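Sesard: Bimanual Handover Software
Progress report to the Boketti program office, second reporting period

Prepared by Anahera McPhee

Summary for people with another meeting in five minutes

The planner works. The calibration service works. The grasp estimator works on things that have the decency to keep their shape, and we have more to say about the other kind below. We are on budget and one deliverable behind. The late one is the log viewer, which every reviewer of the last report asked for and which we then treated the way people treat flossing.

What we said we would do

The plan for this period listed four software items: a shared planner for both arms, automatic calibration at startup, a grasp estimator that runs off the wrist cameras, and a viewer for the logs. The plan also contained the phrase "seamless integration," which I wrote, and which I would like to withdraw.

Planner

In the last period each arm had its own planner and the two exchanged messages about where they intended to be. It was polite and it was slow. Each arm would wait for the other to commit, and a handover could stall until somebody pressed the space bar. We replaced this with Ustden, a single planner that treats the pair as one machine with one clock. The change took longer to agree on than to write.

Ustden plans the last stretch of a handover separately from the approach. The approach can be fast and somewhat approximate. The last stretch is slow, and the limits on it are set in one config file instead of in the eleven places we found them. If either arm reports a position error above the limit, both stop, and the receiving arm backs out along the path it came in on. Early versions backed out by the shortest path, and the shortest path went through the other arm.

We ran 219 handover attempts on the current release. I am leaving the success rate to the appendix, where it is split by object, because the combined number flatters us. Rigid objects carry it.

Calibration

Startup calibration used to be a manual job with a laptop balanced on a stool. The service now finds the checkerboard in the fixed camera's view, solves for the camera and both arm bases, and refuses to start the planner if the result has moved too far from the previous one. It refuses in plain English, after two complaints about the earlier wording. The whole thing takes 40 seconds. The board stays on the table during normal running so the service can check itself between tasks, and the planner has it marked as a keep-out region. We added the keep-out region in August, and the date of the request and the date of the scratch on the board are the same.

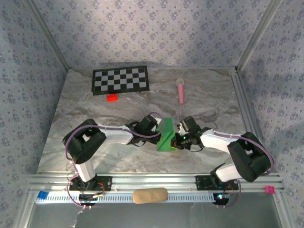
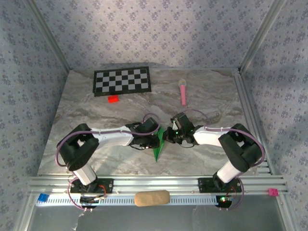
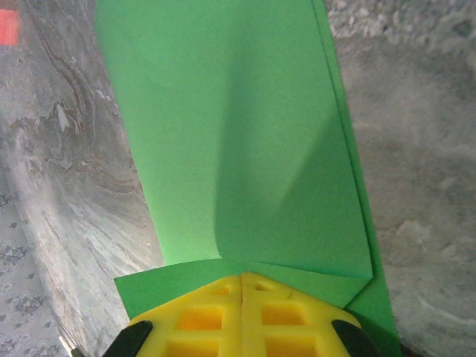

Lévesque Laboratory, Two-Arm Manipulation Group

Grasp estimator

The estimator takes a wrist camera view and returns where the fingers are on the object, how the object is tilted, and how sure it is. For blocks it is good, and its confidence number can be believed. We checked this by plotting one against the other and getting a line that was nearly straight, a thing that had not happened to us before.

Thin and foldable material is another matter. With green paper pressed by the yellow fingers, as in the wrist view, the estimator has to deal with a flap that bends outward and down, a doubled edge down one side, and a band of shadow that it would very much like to be a second object. The old version fitted a flat plane to all of it and reported high confidence. The current version fits a curved surface, and reports low confidence when the fit is poor. From the outside this looks like a step backward, as the arms now decline more often. We consider it the main result of the period.

Two pieces of work follow from it. The first is to let the estimator ask for a second look from the fixed camera before it declines. The code exists on a branch and fails in an interesting way when the arms themselves block the view, which during a handover is most of the time. The second is to stop using brightness as a cue for edges, a decision made early, by me, on a cloudy afternoon.

Cables

Cables are not a software item, but they have become one. The planner knew nothing about the purple cables that loop over the arms, and a few of its cleverer plans depended on their not existing. We now model each cable as a fat, pessimistic tube. This costs us up to 20 percent of the reachable space in the middle of the table. A better model is possible. So is a shorter cable, and I have put in a purchase request.

Log viewer

Late. The recorder is finished and writes everything to one file with one set of timestamps. The viewer opens that file and shows joint positions and planner state together. It does not yet show camera views alongside them, and without those it is hard to answer the only question anyone brings to it, namely what was the arm looking at when it did that. We had assumed the cameras shared a clock. They shared a brand of clock. The recorder now measures the offset at startup and stores it with the run, and the viewer needs to learn to read it.

Budget

Spending is in line with the plan. The underspend on travel has gone to storage, as the program office agreed, and the storage is filling up at the rate predicted by the one person on the team whose estimate we ignored.

Risks

The chief risk is that Ustden's stopping rules were tuned on our objects, on our table. A heavier object would change the position error enough to trigger stops that are not needed. We would like to retune with a wider set before the next release.

A lesser risk is documentation. The config file is commented. Some of the comments are arguments.

Next period

Finish the viewer with camera playback and hand it to somebody outside the group to break. Merge the second-look branch once it copes with a blocked view. Rerun the full handover set on the retuned limits, using the same objects, so the figures can be compared with the ones in this report. Replace the tube model if the purchase request goes nowhere.

What we need from the program office

A decision on whether foldable materials stay in scope for the final demonstration. We would like them to, and would like that decision before we book the room. We also need the revised reporting template, as the current one still has a required field for fax number. We entered the old one.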